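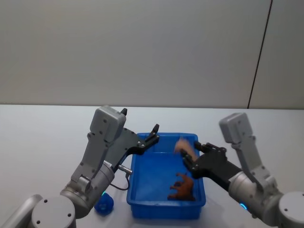 Kyu-ri Do wrote after last week's class that her nephew called everything with four legs "dog" for most of a winter, including an ironing board, and asked whether that means he didn't know what the word meant or only that he had no better word to use.

I love this question, and it takes up most of today's notes. It is one of the oldest puzzles in the study of child language and we still argue over it at every meeting of the Iltano project. Please read these notes before Thursday's section and bring the transcript packet with you.

Unit 6: First Words and What They Cover

Where we are

In Unit 5 we followed babies up to the first birthday: babbling, turn-taking, pointing, and the slow narrowing of the sounds they pay attention to. Today we get actual words. Most children say a first recognizable word somewhere near twelve months, but the range is wide and perfectly healthy children sit at both ends of it. Please don't use these notes to frighten your cousins.

Remember too that understanding runs well ahead of speaking. A child who says five words may respond sensibly to fifty. When we talk about a child's "vocabulary" we always have to say which one we mean, and the reading is sometimes sloppy about this (watch for it in chapter 7, especially the tables).

Stretching a word too far

Overextension is when a child uses a word for more things than an adult would. "Ball" for the moon, an orange and a doorknob. "Daddy" for the mail carrier, which is everybody's favorite. It shows up mainly in the second year and usually fades as the vocabulary grows.

What do children stretch words along? Very often shape. The moon and the orange are both round. Sometimes it is what a thing does or how it moves, sometimes the sound it makes, and sometimes a whole situation: a child says "bath" when she sees a towel, a faucet, or her father rolling up his sleeves. That last kind is my favorite, because it isn't clear the child is naming the object at all! She may be saying something closer to "this reminds me of bath," and with one word at her disposal, how else would she put it?

Now back to the nephew. There are three main answers to Kyu-ri's question.

The first is that his meaning really was too broad. In his head "dog" covered any creature or thing standing on legs, and he had to learn the finer distinctions later.

The second is that he had a decent idea of "dog" but couldn't get hold of the other words quickly enough. We all do this when speaking a second language. I spent a summer in Miltora calling every piece of silverware "spoon," and I promise I could tell a spoon from a fork.

The third is that he was making a comparison, or even a joke. Toddlers do joke. A child who puts a bowl on his head, says "hat," and then checks your face is up to something.

How would you tell these apart? Test understanding. Show the child a dog and a horse together and ask for the dog. If he picks the dog every time, the first answer gets much weaker for that word. Many children who overextend in speech choose quite well in this kind of test, and that is why the second answer has so many supporters. But not all children do, and not for all words. The same child can have a sloppy meaning for one word and a sharp meaning for another, in the same week.

Stretching a word not far enough

Underextension gets less attention and deserves more. A child may use "shoe" only for her mother's shoes, or "car" only for cars seen from the living room window. It is hard to catch because the child never says anything wrong. She just stays quiet where an adult would expect a word. If you only write down errors you will miss it completely.

Polyxeni Sarantis found a lovely case in our recordings. One boy said "duck" at bath time for months, clearly and proudly, and never once at the pond, where his parents kept pointing at ducks and waiting. Then one afternoon he said it at the pond and after that he said it everywhere. I have listened to that tape far too many times.

The problem of the pointing finger

Suppose you are in a place where you don't know the language. A rabbit runs past and your host says a word. Does it mean rabbit? Running? Ears? Dinner? Logically it could be any of these, and a toddler faces the same trouble all day long. Yet toddlers mostly guess right. Several ideas have been offered to explain this, and you should be able to describe each in your own words on the final.

Whole object bias. Children tend to assume a new word names the entire thing and not a part, a color or what it is made of.

One name per thing. If a child already knows "cup" and hears a new word with a cup and a strange gadget on the table, she will tend to give the new word to the gadget. This one is great fun to try at home.

Following the speaker. Children look where the adult is looking. If you name a thing while the child is staring at something else, a child of eighteen months will often check your eyes before deciding what the word goes with.

Adding up over time. A single moment may be hopeless, but across many moments the wrong guesses drop out. The rabbit isn't always running and it isn't always dinner.

These don't compete as much as the textbook suggests. Baldur Ásgeirsdóttir likes to say in section that a hungry toddler will use any clue you hand over, and I think that is a fair position for an exam essay as long as you back it up.

A look at the Iltano recordings

The set you will work with comes from 29 children recorded at home. It runs to 118 hours, and the part transcribed for this course has 2,386 child utterances. Names have been replaced with letters. A few reminders on the notation: a row of x's means the transcriber could not make out the word, square brackets hold what was going on at the time, and a question mark after a word means the transcriber was guessing. Please respect those question marks. Every year somebody builds a beautiful argument on a word that may have been a sneeze.

Stijn Dierckx checked the bracketed notes against the tapes last July and fixed a good many. If your packet has no page for Child F, you have the old one, so pick up a new copy outside Dredow 4.
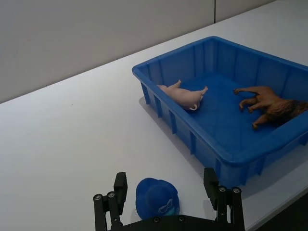

Exercise for section

Work in pairs. Choose one child from the packet and do the following.

1. List every noun the child uses more than once, with the line numbers.

2. For each one, write down what the bracketed notes say the child was looking at, holding or reaching for. If the notes don't say, write "unknown" and move on.

3. Mark each noun as adult-like, stretched, too narrow or can't tell. You will use "can't tell" a lot. Good.

4. Pick one stretched word and argue for one of the three answers above. Then write two sentences arguing against yourself.

5. Design a small comprehension test that could settle it. What would you show the child, what would you ask, and what result would change your mind? Think about side preference too: some toddlers reach to the right whatever you say.

Written answers are due May 13, 2019, at the start of class. One copy per pair, both names on top.

Questions that came up before

Does a bilingual child overextend less? Shuzhen Qin asked this and we spent half an hour on it. A child with two languages has two words available for many things, so you might expect fewer gaps to fill. But she may also know fewer words in each one, and you can only see this if you count both languages together. Look at Child J, who has one word for "bird" in each language and uses them for different birds.

Do sound effects count as words? If a child says "woof" for dogs, always, and only for dogs, then yes, we count it. It is steady and it means something. Use the same rule for "vroom" and "choo-choo."

Is it bad to correct a child? Saying "yes, it does look like a dog, it's a horse" gives the child the new word and keeps the chat going. Flat correction doesn't seem to do much harm either, though it makes for a shorter conversation.

For next time

Read chapter 8, first half, on two-word combinations. As you read, collect examples of "more" plus something. "More milk" is easy. "More outside" and "more wet" are where it gets exciting, and we'll start with those.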